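Stoment Round Plate, White

Item group: Plates and serving
Sold by: Tornance Table Supply
Sold in packs of 7

The Stoment is a plain white round plate with a broad rim and a shallow, flat center. It has no pattern and no colored edge. The rim slopes gently down to the well, so there is room to get your fingers under the outside when you pick it up. We sell it for breakfast rooms, school kitchens, craft tables and any other place where a plate gets moved a lot.
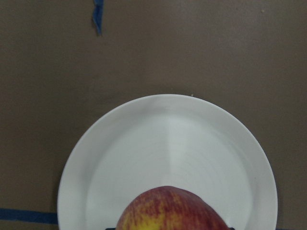
The flat center is what most of our buyers ask for. A roll, a slice of cake or a single piece of fruit will sit on it without rolling to the side. For soup or anything with a lot of sauce, order the Lobo bowl. The Stoment is too shallow for that, and we would sooner you got the right item the first time.

Setting up a table

If several people share one table, it helps to mark it out before the plates go down. Cover the top with brown paper and run strips of blue tape across it in both directions. Press each strip down from the middle out to the ends – a loose end will lift when a plate is pushed across it. Brown paper comes on the Gekodari roll, sold separately. Tape is not included with either item.

A plate can go inside a square or over a line. If you want the same layout every day, pick one and write it on the paper in pencil. 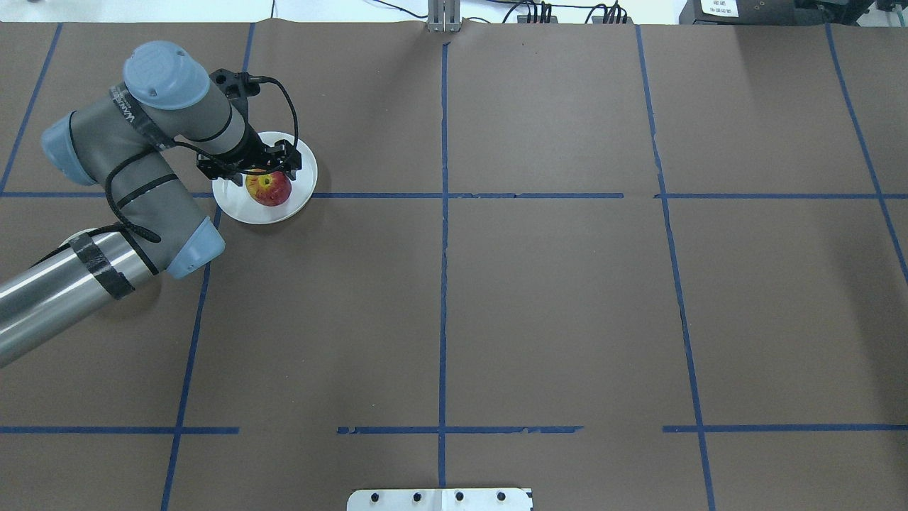

Apples should be washed and dried before they are put out. One to a plate is enough for a snack service. Set the apple down on its base near the center and leave the rim clear for peel or a knife. Pears need a bit more care and are better cut in half first.

Care

Wash before first use. Wipe crumbs off before stacking, as they can scratch the plate below. Stack by size and do not mix with bowls. Throw out any plate with a chip on the rim.

Ordering

Single packs ship from stock. Orders of 100 packs or more go out on a pallet and need a delivery address with a loading door. We keep about 3,000 plates on hand and refill the shelf in December, so large orders placed before then may be split into two deliveries. There is no extra charge for the second one.

Replacement plates can be bought one at a time by anyone who has already ordered a pack. Have your order number ready.

Questions about stock and pallets: Belmiro Paiva, warehouse desk
Questions about sizes and matching items: Beatriz Valente, sales desk

See also: Lobo bowl, white. Gekodari brown paper roll.

Page last updated 11/2/18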